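Chapter 4
Planning the Purchase: From Task List to Budget

After reading this chapter, you should be able to write a task list for a robot cell, separate one-time costs from yearly costs, and decide what to test in simulation before ordering.

Peiyu Shen runs purchasing for Felemow, a packager of kitchen goods with 82 employees. In October the firm set out to buy one arm for its sorting bench. The first quote, from a dealer named Reltasov, listed the arm, a stand and a controller. It left out the gripper, the spare fingers, the guarding and the operator training.

Leaving out items like these is the most common mistake in a first equipment budget. The arm has a clear price and is easy to compare. The parts around it depend on the task, so they must be worked out by the buyer.

Start with the objects. Shen's list had 21 items, from shallow bowls to upright cylinders. For each one she wrote down its width, its weight and how it would be presented to the arm. Her colleague Lukian Shevchuk then modeled grippers in simulation and checked the clearance between the fingers before any hardware was ordered.
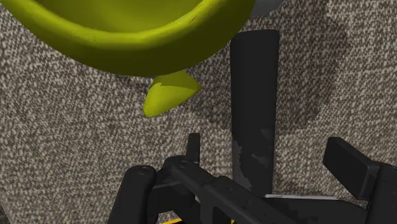 Figure 4.1 Simulated gripper with a dark upright cylinder between its fingers. A yellow-green bowl is at upper left.

Simulation has its own costs, chiefly staff time and licenses, and these belong in the budget too. Section 4.1 covers the task list. Section 4.2 deals with quotes and how to read them. Section 4.3 returns to Felemow and works through the yearly cost of spare parts.

Key terms: end effector, one-time cost, recurring cost, clearance, lead time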